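Reports > Family Support > Hedton Baby Clothing Exchange

Progress report to the Haltmont Fund, period ending April 5, 2020

1. Stock and distribution

The exchange received 2000 garments in the period, sizes newborn to 24 months. Of these, 531 were issued to families in Hedton and Drodadbridge. Sleepsuits and vests remain the most requested items. Newborn sizes are overstocked and donors have been asked to hold them back until November.

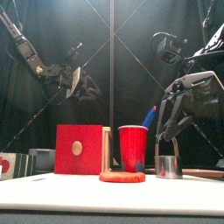 Garments with missing poppers or perished elastic are set aside for repair. The repair backlog stands at 50 items, mostly sleepsuits with one faulty fastening. Items stained beyond use go to textile recycling and are excluded from the totals given here.

2. Family feedback

Feedback slips were returned by 23 families. Most asked for clearer sizing, as labels vary between makers and many have been cut out. Bundles are now sorted by measured length and marked in centimetres.
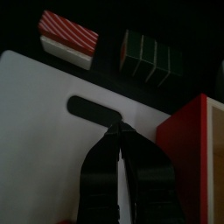 One mother in Drodadbridge wrote that the length marking had saved her a second trip, but that she would like trousers packed apart from tops, as her son had outgrown one and still fitted the other. Split bundles will be offered from the next period. 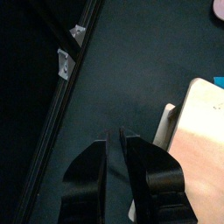
3. Spending and next steps

Spending is within the grant. Storage boxes were the largest single cost. Collection from doorsteps is suspended and existing stock will be issued by post. A revised postage estimate will follow under separate cover.

Contact: Hedton Baby Clothing Exchange | © 2020 | Back to top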